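Riltside Community Help > Workshop & Automation > Rules and good practice

Two arms, one table: is "collaborative" on the box enough?

Posted by Erzsébet Kozma, 2/24/19

We have two small arms facing each other over one bench, and they practice packing instruments into pouches. One holds the plastic open, the other does the fiddly part. The seller (Cimport) put the word "collaborative" all over the paperwork and told us that meant no fence, no assessment, nothing to sign. My boss is happy with that. I'm not, mostly because the man who told us was also the man sending the invoice.

People do reach in. A bag slips, somebody straightens it, the arms carry on. So far the only written rule we have is a laminated sheet saying BE CAREFUL, which I could have come up with myself. What do we need on paper before I let the May trainees near it? And does anyone check the bench itself, or do they only look at the certificate?

Andor Kiss

Cobots are safe, that's the whole point of them. They stop when they touch you. We've had a Prullero for 2 years and never filled in a form. You're overthinking it.

Ákos Major

I'd ignore the post above mine. "Stops when it touches you" depends on what does the touching. An arm can be force limited and still be carrying something pointed, and the arm's paperwork doesn't know what you bolted on the end or what it picked up. ISO 10218 and ISO/TS 15066 are the documents to read, and both look at the application, meaning arm, gripper, workpiece and bench together. The seller can only vouch for the part he sold.

With two arms there's a second hole in the paperwork. Each one may be set up fine by itself, and then they work close together over the same bit of film.
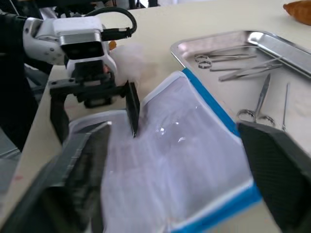 Does stopping one arm have to stop the other?

Treat them as one machine if they share a work area, and wire the emergency stop so that either button halts both. An arm that keeps moving while you free your sleeve from its neighbor is a hazard, whatever the brochure says. Test it with both arms running and write down the result.

For your trainees I would want these on one page, signed by whoever is responsible for the bench:

Who may start the arms, by name.
No reaching in while either arm is enabled. Stop first, then fix the bag.
Scissors and anything else with a point stay in the tray during training, and get swapped for blunt dummies if an arm has to lift them.
Speed limit for training, set in the controller and locked with a password. A sticky note doesn't count.
What has to be checked again after a gripper change.

That last one gets skipped everywhere I've worked. Somebody fits longer fingers, the pinch points move, and the assessment in the binder still describes the old ones. At Szűcs we found a binder 44 pages long, and 4 of those pages dealt with the gripper, which had been replaced.

As for who checks the bench: in my experience they look at the certificate unless something has already gone wrong. I wouldn't take comfort from that.

Béla Vincze

Mostly agree with Ákos, though I don't have his faith in standards. I've read risk assessments that quoted every clause and were plainly copied from a different cell. Stand there for an hour and write down each time a hand goes in. Then start the form.

Also ask Cimport to put "no assessment needed" in an email with a name under it. We tried that with our supplier and the advice changed by the next morning.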